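How to Fold a Dark Cloth So the Creases Stay Straight

Dark cotton shows every bad fold. A navy napkin or dish towel that looked fine in the drawer comes out with a diagonal line across it, and the line shows from the other side of the room. The method below works for any plain rectangular cloth.

You need a flat table, a clean dry hand and, if the cloth is badly creased, an iron on medium. A white or pale surface is best, as the edges of a dark cloth are easier to see against it. Wipe the table first. Crumbs and lint stick to navy fabric.

1. Lay the cloth out with the long side running the way you want the first crease to go.

2. Smooth it from the middle outward with a flat palm. Don't drag it from one end – that stretches the weave and pulls the corners out of line.

3. Go around the corners. Open up any that are bunched and lay them flat before you fold anything. 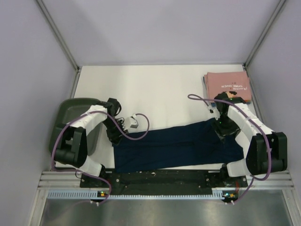
Navy cloth spread out on a white tabletop. The upper right corner is still crumpled and there are soft folds running lengthwise.

4. Take the two corners of one long edge and bring them over to the opposite edge. Line up the corners first, then the edge between them.

5. Press along the crease with the side of your hand, from the center to each end.

6. Fold in half the short way, then once more if your shelf is narrow.

If the edges don't meet, the cloth has probably shrunk unevenly in the wash. Split the difference and keep the uneven side on the inside of the fold.

Lengthwise ripples that won't smooth out by hand need steam. Iron on the wrong side to avoid shiny patches, and let the cloth cool for 2 minutes before folding.

Stack with the folded edge facing out.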